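Shop Floor Talk > Automation > Ceiling panel cell going live, what happens to the crew?

rhinds
Posts: 23
We fit out coffered ceilings, mostly hotel lobbies and restaurants. Management bought two arms from Trolari for tile and panel placement and they go live in November. Right now three of us do that work off a scaffold. I've been told no one loses a job but also that "roles will be reviewed." Has anyone been through this? What did your day look like after?

Parvaneh A
We went through it at Haltent. Nobody was let go the first year. What changed was the mix of work. I used to be overhead most of a shift and my neck was shot. Now I load trays, check the grid and clear faults. I don't miss the scaffold. I do miss having someone to talk to, as there used to be a crew up there and now I'm on my own with the cell most of the time.

kcullinane
"Nobody was let go the first year" is the part to read twice. Ask what happened to the open positions. At my place two people retired and neither got replaced. On paper no layoffs. The work still went from five people to three.

Parvaneh A
Fair. We had one of those too. I still think my job is better than it was.

kcullinane
Better for whoever is left in it, sure.

bev_wihongi
Get the pay grade in writing before go-live. We were setters, then we became "cell attendants" and it took a grievance to keep the setter rate. Also ask who is allowed to change the program. If it's only the vendor, you will stand there waiting on a phone call while the foreman asks you why nothing is moving.

rhinds
Thanks, hadn't thought about the rate. On the program, they are sending two of us for training on the simulator. Elon in engineering runs it and he has been decent about letting us try things. I grabbed a view from it, ticket 2246 if anyone from my place is reading.

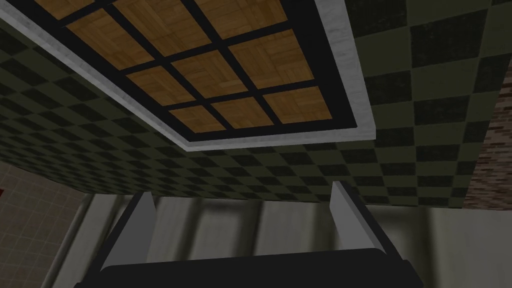
Sim view from behind the gripper, fingers open, parquet panel overhead.

The textures are simplified but the angle helped me. I've spent years looking up at panels and never thought about what the arm has to reach past.

L. Bright
Does the sim have your actual ceilings in it? Ours was trained on a clean layout and then met a 1960s building where nothing was square. We spent the first 3 weeks doing by hand what it was supposed to do, plus babysitting it.

rhinds
Not yet, just test rooms. I'll ask.

kcullinane
Ask for the training to be on the clock as well — ours was "voluntary" and after hours.

bev_wihongi
Seconding that. And get all three of you trained, whatever they say about two. The one left out is the one who gets reviewed.

rhinds
That's what I'm worried about. Meeting with the manager is 18th July. I'll post what they say about the third spot.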